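I've been wearing the Ekell recovery pillow set for nine nights now, if "wearing" is the word for something that straps around your middle and follows you to the bathroom. I bought it after my gallbladder came out in March, and I had plenty of time to lie there forming opinions about it!

First, what you get. There's a wedge for your back, a smaller cushion that holds your knees up, and the belly pillow, a curved foam pad on a wide elastic belt. The belt closes with Velcro and has a pocket on the front for an ice pack. I paid $202 for the set, which made me gulp a bit (my sister-in-law got by with a rolled-up bath towel and never complained once). The Plidel version is cheaper, but it doesn't come with the knee cushion and the reviews kept mentioning a plastic smell.

The wedge is the star. Getting up from flat on your back after belly surgery is a horrible business, and with the wedge I could sort of roll to one side, get my feet on the floor and push up with my arm. It's firm, much firmer than the photos on the Ekell page made it look, and I was grumpy about that the first night. By the third night I'd stopped noticing. The cover unzips easily and came out of the wash looking fine, though it took forever to dry.

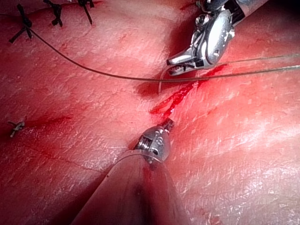

The belly pillow took me longer to like. You hug it when you cough or laugh or, heaven help you, sneeze, and it does take the edge off. I wore it in the car too, between me and the seat belt, and that alone might be worth half the price. I'd pictured myself bouncing back by the weekend. Silly me. Raw, red tissue with a cut in it needs its time, however small the tools are, and a cushion won't hurry that along. What it did was let me sleep, and I'm much nicer when I've slept.

Now the gripes. The Velcro is LOUD. At two in the morning it sounds like somebody tearing up a tent, and my husband was a saint about it for exactly one night. The ice pocket is also too shallow. The pack that comes with the set fits, but my big Curnico gel pack stuck out of the top and slid down my pajamas every time I leaned forward. I ended up pinning it with a diaper pin left over from when the kids were small.

The knee cushion is okay. It's nice while you're awake, but I kicked it out of bed every night and the dog has claimed it. If Ekell sold the wedge and the belly pillow as a pair I'd have bought that.

I ordered through Yip and the box came in 2 days, a little squashed on one corner but everything inside was clean. The foam needs an afternoon to puff up, so don't leave it until the night before your surgery like I did.

Four stars from me, and it would be five with a deeper pocket and some quieter way to fasten that belt. I'm keeping the wedge on the bed for reading. The belly pillow goes to my neighbor next, her hernia repair is coming up and she's already asked me twice if I'm done with it.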